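Gripper Tech / Cell Minder, Stellik fabric handling cell (Plavemier site)

Posted 2026-08-19. Ref 2398. Open till filled, sooner the better.

Need one person, full time, to keep a robot cell running. Hands-on job. You set it up in the morning, keep it healthy all day, fix it when it quits. Not a coding job, though you will be editing config files so don't be scared of them.

What the cell is

White work table, robot with a two-finger linkage gripper, wrist camera. Robot picks up soft stuff. Cloth, bags, anything that flops. Drink shelves right behind the table. Everything we run is about getting a clean pinch on fabric, lifting, folding, putting it down again. Sounds easy. Fabric is the worst thing you can hand a robot and most of the job is keeping the fingers good enough to do it.

Software side is Sengar, our in-house control package. We'll teach you. Takes a couple weeks to stop hating it.

What you'd do, most days

Start of shift: power up, home the arm, check the wrist camera picture for smears. Wipe the lens with the lint free cloths, not your shirt.

Finger check. Open, close, open, close, listen. Look at the bolt at the outer end of each linkage. If one has walked out, snug it and write it in the log.

Pinch test on the green cloth. Fingers come down, take a small fold, hold it upright. If the fold slides or comes up crooked we don't start, you go back to alignment.

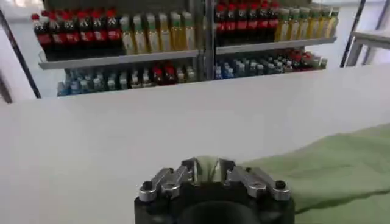

Setup after a finger change

Fingers get swapped every 6 weeks, sooner if they start snagging. You'd own this. Goes like this:

Arm to service position, power locked out. Always. Even for a quick one.
Old fingers off, bag the bolts, label the bag.
Clean the pivots. Lint gets in there and packs down hard, use the soft brush and then the pick.
New fingers on, bolts finger tight, close the jaws and check the tips meet, then torque.
Rerun the zero in Sengar. Skip this and the grip width is off all day.
Pinch test, plain cloth first. Then something thick.

Whole swap should take 45 minutes once you've got the hang of it. First one will eat your morning, that's fine.

The thick item matters more than poeple think. Plain cloth is forgiving. Once there's padding or a seam in it, or eyelets, or a second material sewn on the end, a jaw that's a hair out will show it right away. We like to grab the narrow bits, an edge or a strip, and see if the tips close square on it. 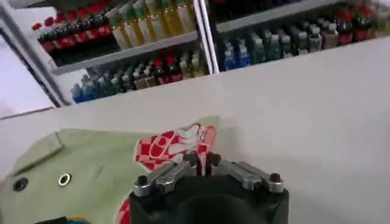

If it slips, you open up and try again 2 times, same spot. Still slipping, stop and go look at the pivots before you touch any settings. Last person in this role used to turn the grip force up every time and we went through a lot of fingers that way. Don't be that person.

Other stuff that lands on you

Cable checks at the wrist, they rub
Keeping the spare parts drawer stocked (bolts, pivot pins, brushes, lens cloths)
Ordering from Nirmont, they do our fingers and they are slow so order early
Table cleaning, nothing left on it between runs
Keeping the background the same from run to run. If somebody borrows from the shelves, it goes back where it was
Fault log. Short notes ok. No notes not ok.

You should have

Some kind of maintenance background. Packaging line, sewing machines, copiers, bikes, vending, we really don't mind. If you've kept something with small moving parts alive, apply
Decent eyes and steady hands, the bolts are small
Comfortable with a torque driver and a multimeter
Ok with repeating the same test a lot of times and still noticing when it changes
Able to write down what you did so the next shift can read it

Nice to have

Any robot arm time at all
Knowing textiles. Seriously, a person who has worked with fabric is worth a lot here
Lockout training. If you don't have it we put you through it first week

Hours and so on

Day shift, on site at Plavemier, no remote. Occassional late finish when a repair runs over, paid. Pay depends on experience, we'll give you a number on the first call so you don't waste your time. Parking on site. Steel toes not needed, closed shoes are. No loose sleeves near the cell, no lanyards.

How to apply

Short email through the Stellik jobs page, put 2398 in the subject line or it gets lost. Tell us one machine you kept running and what usually went wrong with it. Resume if you have one, a list of jobs is fine if not. No cover letter please.

If it looks good we call, then you come in for a half day. You'll do a finger check and one swap with one of us next to you. Half day is paid.

Start date end of August if we can, bit later ok for the right person.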